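3.2 Collection of the tabletop episodes

The demonstrations were recorded by the students of the Dunstan robotics club over one spring term. Sessions took place on Monday afternoons, after the last lesson, and each student worked with a partner. One moved the arm by hand control and the other kept the log sheet, and the two swapped after every block of 5 episodes. The task set, which we call Dollell, uses household objects that the students brought from home or found in the school kitchen. We asked only that an object should fit on the table and weigh less than 400 grams.

Lids were the hardest group. A flat lid gives the fingers very little to hold, and the students had to choose between closing on the rim from both sides and pushing the lid towards the table edge until part of it hung over. Both methods were allowed. The log sheet has a column for the method chosen, but in the first weeks it was often left blank, and we filled it in later from the recordings where we could.
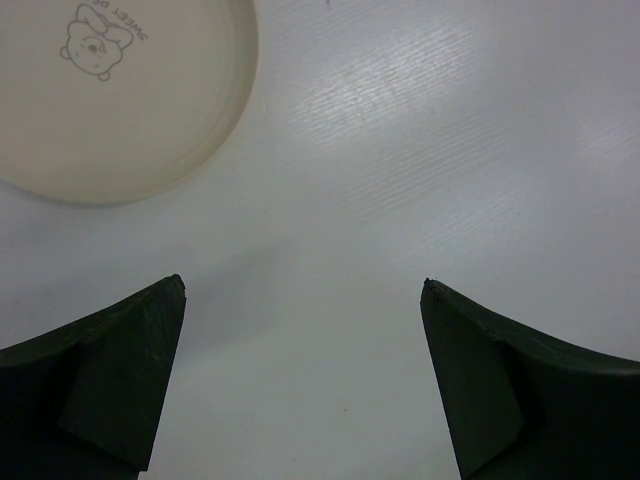 Start positions were not fixed. The partner with the log sheet placed the object by hand before each episode, with the instruction to use all parts of the table, including the corners. In practice most pairs drifted towards the middle as the afternoon went on. Hemi Lowther, who ran the sessions, added a sheet of random grid squares in March, and the spread of positions improved after that. Episodes from before and after the change are marked separately in the released files.

An episode ended when the object had been set down at the target or when the student gave up. We kept failed attempts. After removing recordings with missing frames or no log entry, 1159 episodes remained. Figure 4 shows a wrist camera view from the lid group. The wrist view was recorded in all episodes, while the side view is missing from the first 2 sessions owing to a faulty cable.

Figure 4. Wrist camera view, lid group. The lid is at the upper left and the fingers enter from below.

3.3 Labelling

Each episode was labelled by two students who had not recorded it. They marked the moment of first contact, the moment of lift and the outcome, using the Vollow annotation page on the school laptops. Where the two disagreed on the outcome, a third student decided. Disagreement was most common for first contact, as the fingers often hide the near side of the object in the wrist view. The students asked for a rule, and we settled on the first frame in which the object moves. This gives a label that is slightly late for heavy objects, and we did not try to correct for it. The same labels are used for training the Dastance policy described in Section 4.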